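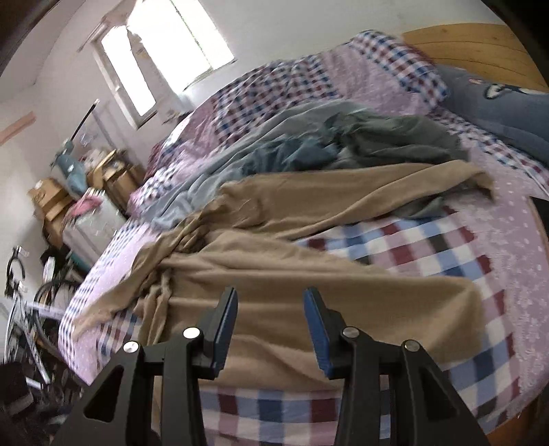
Module 4: Textiles in the Home
Handout 3: Quilts and other filled bedding. Construction, warmth and care

Fomdale Certificate in Household Textiles
Revised Sunday, August 29, 2021

4.3.1 Scope

This handout covers filled bedding used on top of a sheet: quilts, duvets and comforters. Woven blankets were dealt with in Handout 2. Mattress pads and toppers are left to Handout 5. Students should have read the section on fibre types in Module 2, as the terms staple, filament, crimp and regain are used without further definition.

4.3.2 Terms

Quilt: three layers (top, wadding, backing) held together by stitching through all of them. The top may be a single cloth or may be pieced from smaller patches.

Pieced top: a top made by seaming patches edge to edge. Squares are the simplest unit. A printed cloth that imitates piecing is called a cheater cloth in the trade and has no seams between its squares. The two can look alike at a distance. Turn the work over, or feel for the seam allowance, before recording which it is.

Wadding: the middle layer. Also sold as batting. Cotton, polyester, wool and blends are all in common use.

Sashing: strips of cloth set between blocks.

Border: strips of cloth set round the outside of the blocks. A border should not be confused with the binding, a narrow folded strip that encloses the raw edges of all three layers.

Duvet: a filled bag used inside a removable cover. The fill is kept in place by channels or boxes.

Loft: the thickness of the filled article at rest, under no load other than its own weight.

4.3.3 How filled bedding keeps heat in

The fibres themselves contribute little. Most of the resistance to heat flow comes from still air held between them. It follows that thickness matters more than weight, and that anything which flattens the filling reduces warmth.

Lines of stitching compress the wadding. Along each line the article is almost as thin as its two outer cloths, and heat passes more readily there. Close quilting therefore gives a flatter, cooler and more durable article; wide quilting gives a loftier and warmer one, with more risk of the wadding shifting.

In duvets the same difficulty is met with box walls. In sewn-through construction the top and bottom cloths are stitched directly together, leaving a thin line at each seam. In walled construction a strip of cloth stands upright between them, so that the filling keeps its depth across the seam. Walled duvets cost more to make and are slower to dry.

Drape also has an effect. A stiff quilt stands away from the sleeper and leaves gaps at the shoulders, through which warm air escapes with each movement. A limp one follows the body. Two quilts of equal loft may for this reason feel different in use. The bench test described in 4.3.6 does not measure this.

4.3.4 Filling materials compared

Cotton wadding. Low loft, good drape. Takes up a good deal of water and is heavy when wet. Shrinks at first wash unless treated. Some makers wash the finished quilt on purpose to obtain a puckered surface.

Polyester wadding. Higher loft for its weight. Takes up very little water and dries quickly. Loses loft with age as the crimp relaxes. Fibre ends may work through a loosely woven top, a fault known as bearding. It shows most on dark patches.

Wool wadding. Good recovery after compression. Absorbs vapour without feeling damp. Must be washed with little agitation, or it will felt.

Feather and down. Used in duvets, seldom in quilts. Needs a closely woven case. Feather quills will pierce an ordinary cotton sheeting.

4.3.5 Outer cloths

Plain-weave cotton of medium weight is the usual choice for pieced work. It presses flat, holds a crease and does not slip under the needle. Mixed weights in one top lead to uneven wear, the lighter patches failing first. A repair should match the weight of the surrounding cloth before it matches the colour.

Colour fastness needs attention where dark and pale patches are joined. Navy, maroon and other deep reds and blues are the most common sources of bleeding on to white. Test each dark cloth separately before cutting: wet a small piece, press it between two layers of white cotton and leave it to dry. Any mark on the white cotton is a fail. Pre-wash the cloth and repeat the test. If it fails a second time, do not use it beside white.

4.3.6 Practical: loss of loft under load

Equipment: one sample of each wadding, cut to the same size; flat board; Fimik thickness gauge; set of weights; record sheet.

Lay the sample on the bench without stretching it. Place the board on top and wait 30 seconds. Read the thickness at each corner and take the mean. Add the first weight and repeat. Continue until all weights are in place. Remove the weights, leave the sample for 10 minutes with only the board on it, and read again. The last reading divided by the first gives the recovery ratio.

Common errors are pressing on the board while reading the gauge, using a sample that has been stored folded, and reading one corner only. The Ameck gauges in the second cupboard are marked in inches and should not be used for this exercise.

4.3.7 Washing and drying

Read the care label first. Where there is none, treat the article as the most delicate of its known components.

Check that the drum is large enough. A quilt that fills the drum when dry will not move when wet, and detergent will stay in the folds. Mend open seams before washing, as wadding drawn out through a gap cannot be put back evenly.

Support the full weight when lifting a wet quilt. Hanging it from one edge puts the load on a single row of stitches. Dry it flat, or over several parallel lines. Drying is complete when the middle layer is dry, which will be some time after the outer cloths feel dry to the hand.

4.3.8 Storage

Store clean. Fold along different lines each time, as permanent creases weaken the cloth. Rolling is better where space allows. Use a cotton bag. Vacuum bags are unsuitable for long storage of any filling that relies on crimp.

4.3.9 Work to be handed in

(a) The completed record sheet from 4.3.6, with recovery ratios for all samples.
(b) A labelled cross-section of a sewn-through seam and a walled seam.
(c) A short account of the Fikre sample quilt held in the workroom, stating whether its top is pieced or printed and how this was established.

Written work is due in the first week of November. Samples must be returned to the workroom unfolded.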